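## 4. Setting up for a home match

I wrote the first version of this section in October on the back of a team sheet, so if you've still got that copy, bin it and use this one. It covers everything from getting the laptop out to the first whistle at Gestunholm. Away matches are in section 5 and they're a lot shorter, because somebody else does most of the work!

You'll need the club laptop, the Plellix scoreboard controller (the grey box with the cracked lid), the long cable and your login. If you haven't got a login, ask Ismail El Ouafi. He's usually in the ticket hut until kick-off and he answers texts faster than emails.

### 4.1 Before the gates open

1. Plug the controller in first and the laptop second. If you do it the other way round the laptop can't find the board, and you'll be up and down the press box stairs trying to work out why. I've done it three times this season.
2. Wait for the green light to stop blinking. It can take almost four minutes on a cold day, so go and get a tea.
3. Open Plellix and choose **Home ground**, then **New match**. Don't pick **Copy last match**. It looks like a handy shortcut but it brings over the old scorers as well, and we once kicked off against Bucur already 2-0 up.
4. Type in the visitors' name. The board only takes ten letters, so some clubs have to be shortened. Ask their secretary how they'd like it done - people get touchy about this.
5. Set the capacity to 3,203. The old figure is still in there as the default, and the attendance page won't save properly until you've changed it.

> **Note:** The away section holds 245. That number is already inside the total, so please don't add it on again.

### 4.2 Entering the team sheets

1. Collect both sheets from the referee's room. Knock and wait, even if the door's open.
2. Enter our eleven by shirt number, then the subs. Santeri Turunen wears 28 and his name has been spelt wrong on the board more often than anyone else's (sorry, Santeri), so check it letter by letter.
3. Do the same for the visitors. If you can't read the handwriting, go back and ask. Guessing a goalkeeper's surname in front of his mum and dad is no fun at all.
4. Tick **Captain** for one player on each side. Plellix lets you tick more than one and doesn't warn you.
5. Press **Save**, then **Send to board**. These are two separate buttons and you need both of them.

> **Caution:** Once you've pressed **Send to board**, leave the cable alone. Pulling it out while the names are loading wipes the whole match, and you'll be starting again from 4.1.

### 4.3 Testing the clock

1. Click **Test clock** and look out of the window at the board itself. The little clock on your screen will run quite happily even when the real one is stuck.
2. Let it get to ten seconds, then press **Stop** and **Reset**. You want to see 00:00 on the board.
3. Run through the home and away goals once each, and put both back to zero. Please do this before the crowd comes in, or you'll get a cheer you haven't earned.
4. Play the Lemum advert once, with the sound off. It's our only paid advert at the moment and they do like it to work.
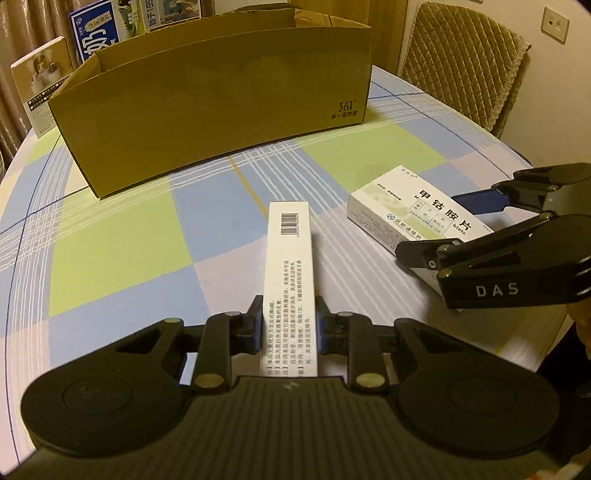

### 4.4 At kick-off

1. Have your finger on **Start** and watch the referee, not the players. Our lot sometimes jump the gun.
2. If you miss the whistle by a few seconds, don't try to fix it in the first half. Make a note and use **Adjust** at the interval.
3. Goals go up when the referee points to the centre circle. I know the wait feels endless, but taking one down again is much worse.
4. Stoppage time isn't shown on the board. The clock stays at 45:00 or 90:00 until you press **End half**.

If the board freezes during play, ring me and carry on with a pen and paper. My number's on the tape inside the controller lid.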